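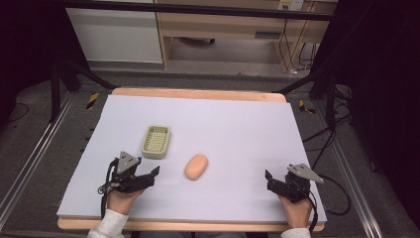 The soap and sponge shelf at the Arbridge housewares swap takes up more room than any other group in this gallery, so it comes first. Most of what people bring in is small plastic: dishes, racks, trays and baskets that sat beside a sink for years. The pale green basket with the perforated grid bottom is a typical piece, and the peach-colored oval next to it is the size of thing such baskets are good for, whether that means a bar of soap or a bath sponge. The rest of the page has captions only. The pictures that go with them are on the printed sheets in the hall, and the numbers match.

Sheet 2. Wire soap rack, lent by Hortensia Muñoz. It hooks over the side of a tub. One hook has been bent back into shape with pliers and holds fine. The rubber tips are replacements.

Sheet 3. Three stoneware soap dishes, one with a chip on the rim. Hortensia had these in her downstairs bathroom. The ridges inside are too shallow to drain well, and she kept a folded cloth under the soap.

Sheet 4. Clokberg sink caddy, gray, two compartments. The narrow side takes a bottle brush and the wide side takes a sponge laid flat. Suction cups missing.

Sheet 5. Enamel dish with a lift-out tray, from Trevor Ouellet. The tray is steel and has some rust at the corners. Trevor soaked it in vinegar overnight and got most of it off.

Sheet 6. Box of shelf baskets, assorted. These came from a school supply room and were used for chalk and erasers. They wash up well in warm water with dish soap. Lids not included.

Sheet 7. Greltia bath tray, 20 inches across, extends to fit a wider tub. The slide is stiff. A little candle wax on the runners helps.

Sheet 8. Cellulose sponges, new, sold in packs. Imogen Tunstall bought a case of them for the December swap and we still have packs left. They are flat until they get wet. Please take two.

Sheet 9. Natural loofah, whole and cut into rounds. Grown by Zakhar Sydorenko along his back fence. The rounds fit in most of the soap dishes on Sheets 3 and 5 and keep the soap up out of the water.

Sheet 10. Handmade soap by Mercedes Ñahui, unscented and orange. The bars were cured for 45 days before she wrapped them. The paper bands come off in one piece if you slide them toward the narrow end.

Sheet 11. The pricing table. Small plastic goes for a quarter, stoneware and enamel for a dollar. Wire racks are priced on the tag.

Last year's housewares tables brought in $1,115, and the money went to new shelving for the back wall. Drop-off is at the side door. Items should be clean and dry, with any loose parts taped in place or put in a bag with the item's name on it. Cracked plastic can't be accepted.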